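Offene Werkstatt Pondel
Kursunterlagen Roboterbau, Teil 6: Aktuatoren vorbereiten und einbauen
Stand: 17. Juni 2024

Was ihr für diesen Abend braucht

Die Gehäuse sind gedreht und entgratet, die Lagersitze nachgemessen. Wer in Teil 5 gefehlt hat, liest bitte zuerst den Abschnitt über Passungen. Wir bauen weiter nach der Variante Andalell, also mit Hohlwelle und Kabelführung durch die Mitte. Die ältere Variante mit seitlichem Kabelaustritt steht noch im Ordner vom März und wird nicht mehr gepflegt.

Sortieren und Prüfen

Alle Gehäuse kommen aufrecht auf den Tisch, Abtriebsseite nach oben. So lassen sich Lochkreis und Flansch ohne Umgreifen kontrollieren. Geprüft wird von Hand: Nabe langsam durchdrehen, auf Rastpunkte achten, axiales Spiel fühlen. Ein Gehäuse, das an einer Stelle hakt, wird mit Klebeband markiert und am Ende noch einmal geöffnet. Meistens sitzt ein Span im Lager – seltener ist der Sitz selbst zu eng.

Danach wird gewogen. Unser Sollwert liegt bei 241 Gramm ohne Kabel. Abweichungen nach oben deuten auf zu viel Fett hin, Abweichungen nach unten auf eine vergessene Distanzscheibe.
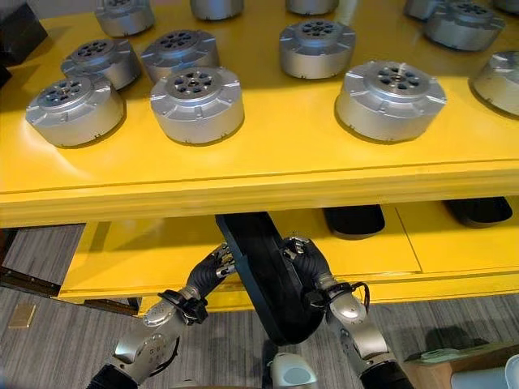 Sæther fragt im Werkstattforum, ob man sich das Durchdrehen von Hand sparen kann, wenn der Motor später ohnehin unter Strom einläuft. Beim eigenen Nachbau habe der Regler jede Schwergängigkeit einfach weggeregelt, und aufgefallen sei das erst an der Temperatur.

Genau deshalb bleibt die Handprüfung im Ablauf. Der Regler gleicht mit mehr Strom aus, was mechanisch nicht stimmt, und im Protokoll sieht man davon zunächst wenig. Wer trotzdem nur elektrisch prüfen will, zeichnet den Phasenstrom über mindestens 2 volle Umdrehungen auf und vergleicht die Spitzen.

Einbau

Schrauben am Lochkreis über Kreuz anziehen, zuerst handfest, dann mit dem Drehmomentschlüssel. Schraubensicherung mittelfest, ein kleiner Tropfen genügt. Das Kabel wird vor dem letzten Anziehen durch die Bohrung gezogen und auf Zug geprüft. Im Bereich der Gelenke muss eine Schlaufe bleiben, die auch bei voller Beugung nicht spannt.

Die Adressen vergeben wir mit dem Programm Pidness. Immer nur einen Aktuator anschließen, Adresse schreiben, Spannung trennen, Aufkleber anbringen. Zwei Teilnehmer am Bus mit gleicher Adresse lassen sich nur durch Abziehen finden.

Erste Inbetriebnahme

Netzteil auf Strombegrenzung stellen, Not-Aus in Reichweite, Arm eingespannt. Die Gehäusetemperatur wird nach zehn Minuten Leerlauf abgelesen. Über 46 Grad wird abgeschaltet und das Lager erneut geprüft – auch dann, wenn die Bewegung sauber aussieht.

Bis zum nächsten Termin: Messwerte in die gemeinsame Tabelle eintragen, Restschrauben nach Länge zurück in die Kästen, Teil 7 (Endanschläge) lesen.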